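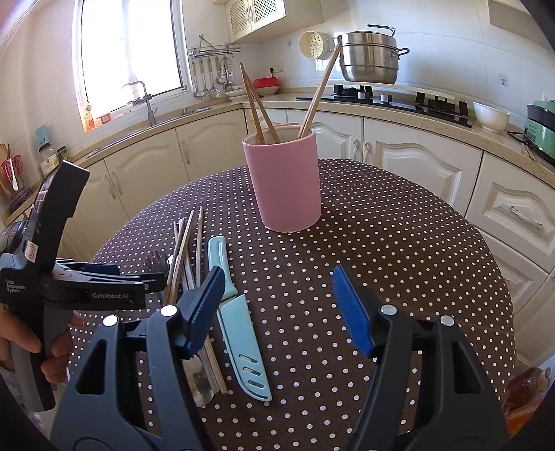
Why do chopsticks stand up in a pot?

Have you ever wondered why some people keep their chopsticks standing up, when forks and spoons usually lie flat in a drawer? I have, mostly because I dry the dishes at our place and I need to know where everything goes!

Let's start with the pot. A pale pink one like this is called a utensil holder, and three wooden chopsticks hardly fill it. There's a whole bundle still lying on the polka dot tablecloth, wood and bamboo mixed together, waiting for a turn.

Wood is full of teeny tiny tubes. When the tree was alive, they carried water up from the roots. After the tree is cut, the wood can still soak up water, a bit like a very slow sponge. Bamboo does it too (and guess what — bamboo is really a giant grass!). If you shut a damp chopstick in a drawer, the water has nowhere to go, and after a while you might find fuzzy gray mold on it. Yuck. Standing up, it has air all the way around, so it dries much faster.

Which end goes up? My friend Balakrishnan Chettiar and I argued about this for a whole lunch. He says thin ends up, so the part that touches your food stays out of any puddle at the bottom. I say thick ends up, so you don't grab the eating end with your fingers. We both still think we're right.

Metal forks and spoons are different. Metal doesn't soak up water at all, so you can wipe them with a towel and put them straight away.

And what about knives? A little light blue paring knife can wear a matching cover called a sheath. The sheath keeps the blade from getting bumped, and it keeps fingers safe too. Leave knives for a grown-up to put away, even the small ones.

Try it at home! Dip one wooden chopstick and one metal spoon in water, wipe them both, and lay them on a paper towel. Wait 42 minutes, then feel the paper under each one. Is there a damp spot? Try it again with the chopstick standing in a cup and see if it feels any different.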